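Forum Lager und Versand > Automatisierung im Betrieb

Thema: Roboter am Packtisch, was ändert sich für die Leute?

packtisch_7
September 2023
Hallo zusammen,
ich arbeite seit elf Jahren in der Kommissionierung bei einem Versender für Geschenktüten und Süßwaren (Marke Bukumen, kennt außerhalb der Branche kaum einer). Wir sind 31 Leute in der Halle, dazu Aushilfen vor Weihnachten. Seit dem Frühjahr laufen bei uns Versuche mit Roboterarmen von Enache, die Tüten befüllen sollen. Im November soll der erste Arm fest in die Linie. Der Betriebsrat hat eine Infoveranstaltung gemacht, da wurde viel über Entlastung geredet und wenig über Schichten und Eingruppierung. Mich interessiert, wie das bei euch gelaufen ist. Wer hat das schon hinter sich?

Kistenschieber
Wir haben seit zwei Jahren drei Arme am Band, allerdings für Kartons. Gekündigt wurde bei uns niemandem. Befristete Verträge wurden nicht verlängert, das steht dann in keiner Statistik. Wer geblieben ist, macht jetzt mehr Störungsbeseitigung und Nachschub. Körperlich ist es leichter, im Kopf ist man abends müder.

halle_nord
Kann ich so nicht bestätigen. Bei uns ist die Arbeit eintöniger geworden. Früher habe ich gepackt, geklebt, kontrolliert und die Palette weggefahren. Jetzt stehe ich neben der Zelle und lege Ware so hin, dass die Maschine sie greifen kann. Das Abwechslungsreiche ist weg.

packtisch_7
Mit dem Hinlegen haben wir auch angefangen. Die Tüten sind aus Papier mit Kordelgriff, da ist jede ein bisschen anders geknickt. Ein Mensch zieht die mit zwei Fingern auf und denkt nicht drüber nach. Beim Arm muss sie offen stehen, der Griff darf nicht in die Öffnung fallen, und die Päckchen sollen nicht übereinander liegen. Bei einer Tagesmenge von 1.000 Tüten kann man sich ausrechnen, wie viel Vorarbeit das gibt, wenn das jemand von Hand richten soll.

Der Arm am Versuchstisch fährt beim Befüllen mit dem Greifer bis an die Tüte heran. Snackpäckchen sind für so etwas keine einfache Ware, die Folie knautscht und die Schrift liegt mal oben, mal unten.

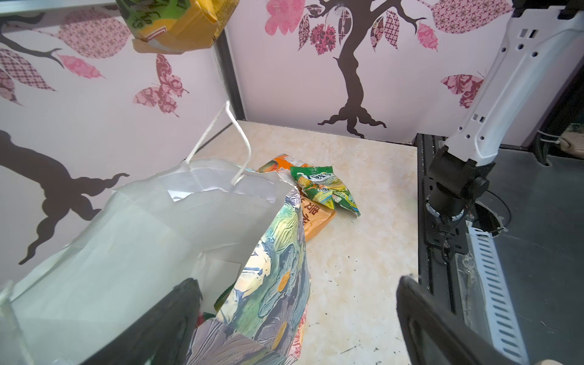 Wer ist zuständig, wenn der Roboter stehen bleibt?
Bei uns die Schichtführung, und zwar nur für Quittieren und Neustart. Alles, was über den zweiten Neustart hinausgeht, macht die Instandhaltung. Das steht so in der Arbeitsanweisung, die der Betriebsrat mit unterschrieben hat. Ohne diese Regelung wären es die Packer gewesen, ohne Zulage.

Kistenschieber
Den Punkt mit der Zuständigkeit würde ich jedem ans Herz legen. Bei uns wurde das erst nach einem halben Jahr geregelt. Bis dahin hat immer der Kollege entstört, der am nächsten stand und sich getraut hat. Irgendwann hieß es dann, der macht das ja gerne. Geld gab es dafür keins.

Leergut
Ich sehe das als Teamleiter von der anderen Seite. Bei uns steht eine Anlage von Nusura, und ich hatte vorher jede Woche Krankmeldungen wegen Handgelenk und Schulter. Das ist weniger geworden. Man soll nicht so tun, als wäre der Packtisch früher ein Traumplatz gewesen. Acht Stunden dieselbe Handbewegung will auf Dauer keiner.

halle_nord
@Leergut: Hat auch keiner behauptet. Nur wird aus der gesparten Zeit bei uns keine Pause, sondern eine höhere Vorgabe. Vorher lagen wir bei 306 Tüten pro Schicht und Platz. Dann kam die Anlage, und an den Handplätzen daneben wurden plötzlich 400 erwartet, weil die leichten Aufträge ja angeblich alle bei uns landen. Tatsächlich landen dort die, mit denen die Maschine nicht klarkommt. Zerdrückte Packungen, Sondergrößen, alles mit Schleife.

Leergut
Das ist dann aber ein Fehler in der Planung. Wenn die schwierigen Aufträge am Handplatz bleiben, muss die Vorgabe runter. Bei uns ist sie runtergegangen.

halle_nord
Freiwillig oder nach Druck?

Leergut
Nach zwei Gesprächen mit dem Betriebsrat. Gut, nenn es Druck.

rolltor
Kurze Zwischenfrage: Werden bei euch Kameradaten gespeichert? Bei uns hängt an jedem Arm eine kleine Kamera, und man hat beim Nachlegen die Hände ständig im Bild. Die Geschäftsleitung sagt, das wird nur für das Anlernen der Greifbewegung benutzt. Schriftlich haben wir das nicht.

packtisch_7
Bei uns gibt es eine Betriebsvereinbarung dazu. Keine Auswertung von Personen, keine Leistungskontrolle, Löschfrist ist festgelegt, und der Betriebsrat darf nachsehen. Hat vier Monate gedauert, bis das unterschrieben war. Lasst euch das auf jeden Fall schriftlich geben, bevor die Anlage in den Regelbetrieb geht.

Kistenschieber
Dem schließe ich mich an. Nachträglich bekommt man so etwas kaum noch rein.

rolltor
Danke, gebe ich weiter.

m_etikett
Ich lese hier nur Lager. Bei uns in der Konfektionierung (Rikcombe, Werbemittel) ist der Versuch nach einem Jahr beendet worden. Die Stückzahlen pro Auftrag waren zu klein, ständig wurde umgerüstet. Gelernt haben die Leute trotzdem etwas. Zwei Kolleginnen aus der Packerei haben die Einrichterschulung gemacht und sind jetzt besser eingruppiert als vorher. Eine davon wollte erst gar nicht hin, weil sie dachte, das sei nur etwas für Schlosser.

packtisch_7
Schulung ist bei uns genau der Streitpunkt. Angeboten wurde sie bisher nur der Tagschicht. Spätschicht und Teilzeit sollen »später« drankommen. Bei uns arbeiten vor allem Frauen in Teilzeit an den Tischen, die haben davon erst mal nichts.

Leergut
Ist meistens keine böse Absicht, der Trainer vom Hersteller kommt eben tagsüber. Lässt sich lösen, wenn man zwei Termine bucht und die Stunden außerhalb der eigenen Schicht als Arbeitszeit schreibt.

halle_nord
Absicht oder nicht, am Ende fehlt denselben Leuten der Schein. Und bei der nächsten Stellenausschreibung heißt es dann, Anlagenerfahrung erwünscht.

m_etikett
Da hat halle_nord recht. War bei uns am Anfang genauso. Geändert hat es sich erst, als die Schulungsplätze nach Betriebszugehörigkeit vergeben wurden.

packtisch_7
Nehme ich so mit in die nächste Sitzung. Auf der Liste stehen jetzt Entstörung, Vorgabe an den Handplätzen, Kameradaten und Schulung auch für Spät und Teilzeit. Wenn jemand eine Formulierung zur Vorgabe hat, die bei euch durchgegangen ist, gerne per Nachricht.

Leergut
Schicke ich dir, muss nur vorher den Firmennamen rausnehmen.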